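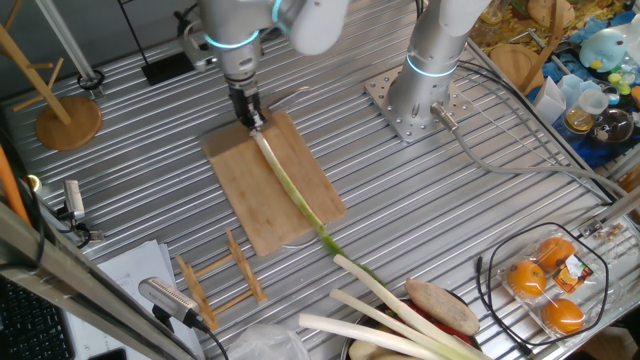
A long green onion on a bamboo cutting board, with a small slatted dish rack below.

Home | Kitchen | Garden | Tools | Glossary | Random entry

Green onion (kitchen use)

The green onion goes by a heap of names, and half the letters I get about this page are from people who think I picked the wrong one. Scallion, spring onion, bunching onion, salad onion - in my part of the country they all mean a long, slim onion with a white end, a green top and no real bulb to speak of. I'll say green onion all the way through, and you can swap in your own word as you read.

Names and mix-ups

The leek is the one people confuse it with, and I don't blame them. A big green onion and a skinny leek can look an awful lot alike lying on a board! The leaves are the best clue. Green onion leaves are hollow tubes, while leek leaves are flat and fold around each other like pages. If you can blow through it, it's a green onion (I have done this in a grocery store, and I'd do it again). Leeks also take longer to cook and usually hide more grit.

Then there are the really long ones, sold in some markets as Welsh onions, which have nothing much to do with Wales. Those can be longer than your cutting board, with a thick white shank that's sweet when you cook it slowly. The Saturday-style market at Taltcombe sells them from June on, and the stall there, Lopes, ties them in bundles as long as my arm.

Parts and what they're good for

The white end is the strongest part. I treat it like a mild onion and it goes into the pan early with the oil. The pale green middle is my favorite, soft enough to eat raw and still with a bit of bite. The dark green tops go on at the very end, because heat turns them limp and kind of drab. Roots get trimmed off, or you can leave a little stub of white attached and stand it in a glass of water, and in a few days you'll have fresh shoots. The second crop is thinner and milder than the first, and by the third I give up and buy more.

Cutting

Rinse first, and pull off any outer layer that feels slimy. I lay a long one corner to corner on the board, which buys me a little extra length, and let the leafy tip hang over if it wants to. Straight cuts give you those little rings for soup and baked potatoes. Cuts on a slant look fancier and hold up better in a stir-fry. For shreds, cut a piece as long as your finger, slit it, open it flat and slice it lengthwise, then drop the shreds in ice water. Give them 20 minutes and they curl up like ribbon.

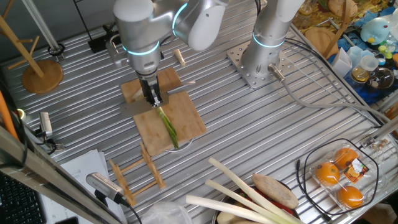

A sharp knife matters more with this vegetable than with most. A dull one squashes the tubes and leaves you with a string of rings all hanging together by a thread, and you end up pulling them apart with your fingers over the pot. I keep a short knife for trimming roots and a longer one for everything else. Bamboo boards are fine for this kind of work - they're light, they don't slide as much with a damp towel under them, and the oniony smell comes off with salt and half a lemon. Stand the board on its edge in a rack to dry, please, or it'll warp on you.

Storing

Wrap them in a damp paper towel, put them in a bag and leave the bag a little open. Mine keep a good week that way, sometimes longer. The tops freeze well if you chop them first and spread them out on a tray. I wouldn't bother freezing the whites.

Varieties in the home garden

I've grown two that I can speak for. Trurier is the slim one, quick and mild, and it doesn't sulk in a pot on the step. Irus is thicker and slower, with a long white part if you keep mounding soil around it, and it came through 17 nights of frost in my back bed without much fuss. Seed for both is tiny and loses its get-up-and-go after a year or so, so buy a small packet and use it up.

Related entries
Leek
Chives
Shallot
Cutting board (bamboo)
Dish rack
Knife care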